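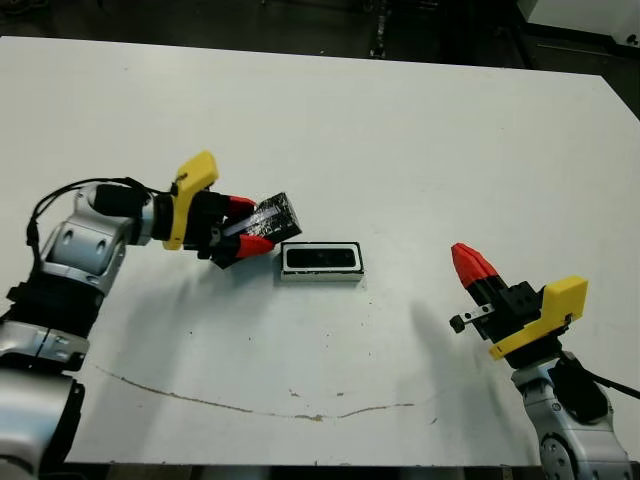
Laut Ferhat sollen wir den Satz nicht kaufen, bevor Jalow schriftlich erklärt, was nach einem Stromausfall mit der Nullstellung passiert. Er hat das gestern Abend in unsere Liste geschrieben, mit drei Ausrufezeichen, und ich fange deshalb mit diesem Punkt an.

Mittwoch
Eingetragen von Matilde Tavares

Greifersatz Losta (Anbieter Jalow), Probestellung, zweiter Eintrag. Der erste Eintrag ist von Natanael und steht im alten Heft, weil das neue noch nicht da war.

Stand der Dinge: beide Greifer sind an den Armen montiert, Firmware wie geliefert. Die Probestellung dauert 2 Wochen, danach zahlen wir 2646 Euro oder schicken alles zurück. In dem Preis ist die Software enthalten, aber nicht der Ersatz für die Fingerkuppen. Die Preisliste für die Kuppen habe ich zweimal erbeten und noch nicht bekommen.

Nullstellung. Ich habe am Morgen den Strom dreimal abgeschaltet, jedes Mal mit geschlossenen Fingern. Nach dem Einschalten meldet der linke Greifer korrekt "geschlossen". Der rechte meldet beim ersten Mal "unbekannt" und öffnet sich dann auf Befehl nur bis zur Hälfte. Beim zweiten und dritten Mal war alles normal. Ich kann den Fehler nicht erzwingen. Ferhat hat also recht, dass man das klären muss, aber ich würde es noch nicht einen Defekt nennen. Das Handbuch sagt zu diesem Thema einen einzigen Satz, und der Satz ist aus dem Englischen schlecht übersetzt (ich darf das sagen, mein Deutsch kommt auch von woanders).

Greifkraft. Einstellung über einen Zahlenwert ohne Einheit. Ich habe 512 genommen, das ist der Wert aus dem Beispielprogramm. Mit diesem Wert hält der linke Greifer den schwarzen Block ohne Rutschen, auch wenn der Arm schräg steht. Mit dem halben Wert dreht sich der Block langsam nach unten, wenn man ihn an einem Ende fasst. In der Mitte gefasst hält er auch dann. Für unsere Aufgabe reicht das, aber ich möchte wissen, wie viel Newton das sind. Welington bringt die Federwaage mit, dann machen wir eine kleine Tabelle.

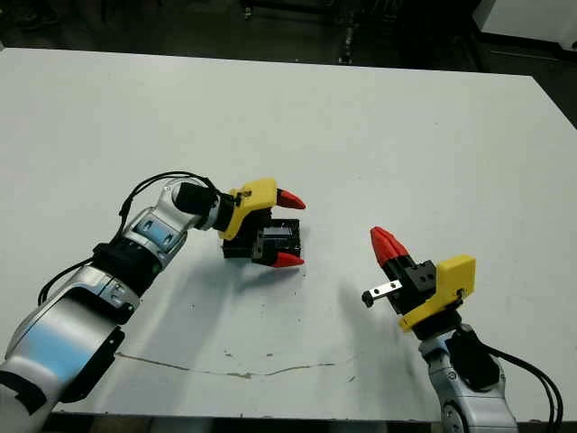 Kann man die Kraft während der Bewegung ändern, oder nur im Stillstand? Während der Bewegung geht es, der neue Wert gilt aber erst ab dem nächsten Schließbefehl.

Das ist für die Übergabe von links nach rechts unpraktisch. Wir wollten, dass der linke Greifer weicher wird, sobald der rechte zufasst. So wie die Software jetzt ist, muss der linke kurz öffnen und neu schließen, und in diesem Moment verschiebt sich das Teil. Ich habe es achtmal probiert. Fünf Übergaben waren brauchbar, bei zwei saß der Block danach schief in den Fingern, eine ist auf den Tisch gefallen. Keine Beschädigung. Der alte Satz von Andrade konnte das besser, war aber langsamer und viel lauter. Zum Lärm: der Losta-Satz ist wirklich angenehm leise, man kann daneben telefonieren.

Fingerkuppen. Die roten Spitzen sind schmal, was beim Fassen von kleinen Kanten hilft. Auf einer glatten Fläche ist es ein Nachteil, die Berührung ist dann sehr klein. Jalow bietet auch breite Kuppen an, die sind nicht im Satz. Ich frage nach einem Muster.

Halterung. Die gelben Halter waren schnell montiert. Eine Schraube am rechten Halter lässt sich nur mit dem langen Schlüssel erreichen, der kurze aus dem Karton ist zu kurz. Bitte den langen Schlüssel immer in die Schublade zurücklegen, ich habe heute eine Viertelstunde danach gesucht.

Kabelführung. In der Anleitung ist der Bogen am Handgelenk enger gezeichnet, als ich es mich trauen würde. Ich habe mehr Länge gelassen. Bei voller Drehung darf nichts spannen. Das muss noch jemand prüfen, der die Gelenkgrenzen besser kennt als ich.
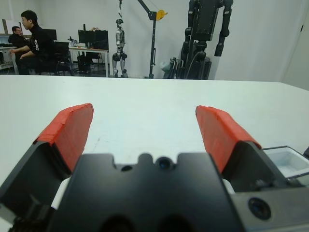
Wie lange dauert der Wechsel von einem Fingerpaar? Mit etwas Übung vier Minuten, danach muss man neu kalibrieren, und das läuft automatisch in weniger als einer Minute.

Die Kalibrierung verlangt, dass die Finger ganz öffnen und ganz schließen, ohne Teil dazwischen. Natanael hatte sie einmal mit einem Teil zwischen den Fingern gestartet. Das Programm hat es akzeptiert und danach war die Öffnung falsch skaliert. Eine Warnung wäre leicht zu programmieren. Ich habe es als Wunsch notiert.

Telefonat mit Jalow, 14 Uhr. Frau Te Moana (Ruby-Lee, sie hat auch die Lieferung organisiert) war freundlich und hat nicht versucht, mir etwas zu verkaufen. Zur Nullstellung: bekannt bei Greifern aus der ersten Serie, es gibt eine neue Firmware. Ob unser rechter Greifer aus der ersten Serie ist, sieht man an der Seriennummer. Ich habe sie ihr per Mail geschickt. Zur Kraft im laufenden Griff: steht auf der Liste, ohne Termin. Zu den Kuppen: Preisliste kommt "diese Woche". In Senorville benutzt ein Kunde denselben Satz an zwei Armen, sie fragt dort, ob wir anrufen dürfen. Das wäre mir mehr wert als jedes Datenblatt.

Ablegen. Nachmittags noch die Ablage auf dem Tisch mit links geübt. Der Block soll flach liegen, bevor die Finger öffnen. Wenn die Höhe zwei Millimeter zu groß ist, kippt er beim Loslassen ein wenig und liegt dann verdreht. Das liegt an unserer Tischhöhe im Programm und hat mit dem Greifer nichts zu tun. Nach der Korrektur war es besser.
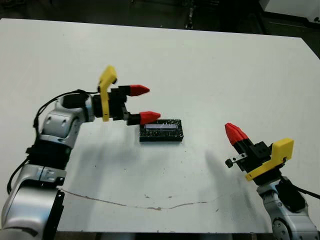
Abb. 4: Linker Greifer offen am Block, rechter Greifer geschlossen.

Beim Öffnen bewegen sich die Finger sehr schnell auseinander, auch bei kleiner Geschwindigkeit im Menü. Ich vermute, dass der Wert nur für das Schließen gilt. Im Handbuch nichts gefunden.

Offen:
Neue Firmware rechts, erst nach Antwort von Jalow. Bitte nicht vorher aufspielen.
Federwaage, Tabelle Kraftwert gegen Newton (Welington).
Muster der breiten Kuppen.
Übergabe noch einmal mit 20 Versuchen, dieselbe Startposition.
Kabel am Handgelenk prüfen.

Meine Meinung bis jetzt: eher kaufen, wenn die Sache mit der Nullstellung geklärt ist. Ferhat sieht es anders und schreibt seine Gründe selbst dazu.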